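Carb icing or something else? Rough running in the cruise

Aircraft Owners' Help > Engines and fuel systems
Posted by Emenine, 20 July 2019

I have a share in a two-seat high-wing with a carburettor engine and a fixed-pitch propeller. The airframe has 2,640 hours on it and the engine has 727 since overhaul. On three flights now I have had the same thing happen and I would like some opinions before I start paying for parts.

After 20 minutes or so in the cruise at low power the revs start to drop off slowly. I open the throttle a bit to get them back and then it drops again. If I pull the carb heat on, the engine runs rough for a short time, the revs fall further, and then they come back to more than I had before. When I push the heat in again it is fine for a while. The first time was in February on a damp grey day and I put it down to ice. The last two were this month in warm weather, and one of the other owners says you can't get carb ice when it is that warm.

The plugs were cleaned at the last check. Magneto drop is normal on both sides. We are based on grass at Skadine and the fuel comes from the club bowser. I drain the sumps before every flight and have never had more than a drop or two of water out of them.

Should I be looking at the fuel, the ignition, or the carburettor? And is there a way to tell on the ground?

Menon
Member

Your co-owner is wrong about warm weather. Carburettor ice forms because fuel evaporating in the venturi cools the air a great deal, and the throttle plate adds to the drop in pressure and temperature. What you need for ice is moisture in the air, and a warm humid day holds far more of it than a cold dry one. With the throttle partly closed it gets worse, which fits your low power cruise.

What you describe is close to the textbook. A slow loss of revs with fixed pitch, rough running when heat is applied as the melted ice goes through the engine, then revs higher than you started with. Once you push the heat in the revs should be higher again, as cold air is denser. If they are, that was ice.

Water in the fuel usually behaves differently. It tends to come as a sudden cough or a loss of power, often soon after take-off or after a change of attitude, and carb heat does nothing for it. A magneto fault would normally show in the drop or get worse when the engine is hot, and again the heat would not cure it.

Things I would do:

Check that the carb heat works properly. At your usual run-up revs, select full hot and look for a clear drop. Leave it on for ten seconds or more, then select cold. The revs should go back to where they were. If they go back to something higher, you had ice on the ground.

Get your engineer to look at the heat box. The flap can wear at the spindle and the cable can stretch, so that full travel on the knob is not full travel at the flap. The hose between the muff and the box can also split or come adrift.

In the cruise, use full heat every ten minutes or so and hold it for at least 15 seconds. Do not use part heat unless you have a carburettor temperature gauge. Part heat can bring very cold air up to just the temperature where ice forms.

If it runs rough when you put the heat on, leave it on. It is unpleasant but pushing it back in is the wrong thing to do - there have been plenty of forced landings that started that way.

Look at the drain caps and the filler seals as well while you are at it. It costs nothing, and a high-wing parked outside in the rain will let water in if the seals have gone hard.

Zenivano
New member

had the same on mine, turned out to be the hose. cheap fix. would not bother with the plugs again

Skadine Flyer
Member

I fly from the same strip. I agree with most of what Menon has written but I would not rule out the fuel yet. When you say a drop or two of water, was that every time or just now and again? If it is every time I would want to know where it is coming from.

Two points on draining. First, do it before the aeroplane is moved and before you fill up, so that any water has had time to settle at the low point. Straight after filling it may still be mixed through the tank and you won't catch it. Second, hold the sample against something white. A jar that is all water looks just as clear as a jar that is all fuel, so check the colour and the smell too.

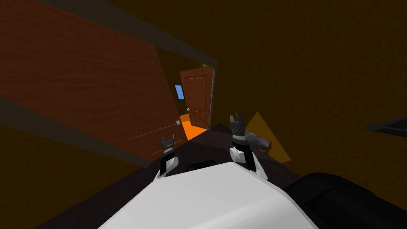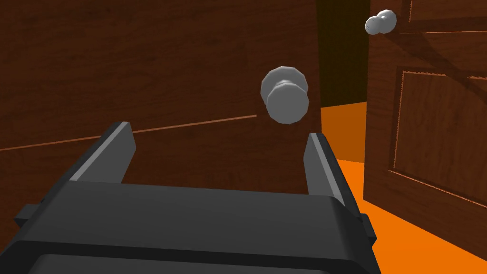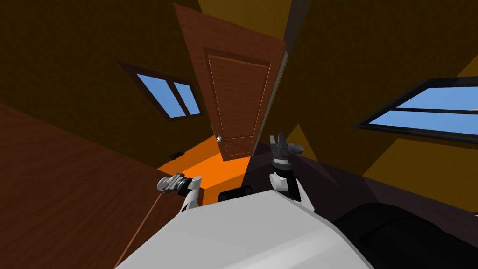 If the tanks sit flat on level ground and the drain is not quite at the lowest point, some water can stay behind however often you drain. Rocking the wings gently and waiting a few minutes helps. On our grass the parking spots nearest the hedge slope to one side, so one tank may drain well and the other badly. Try turning the aeroplane round between samples and see if you get a different result.

Ask to see the bowser record too. The daily water check should be written down.

As for the carb heat, I had a weak drop on mine for years and took it as normal. The flap was only opening part of the way. After it was adjusted the drop was nearly double. Compare yours with the figure in the flight manual, if it gives one, or with another aircraft with the same engine.

Emenine
Original poster

Thanks all. The water was now and again, always the left tank, and we do park by the hedge. I tried the heat check this morning and the drop is small, so I have asked the engineer to take the cowling off and look at the flap and the hose. Will also sample both ways round next time I am up there.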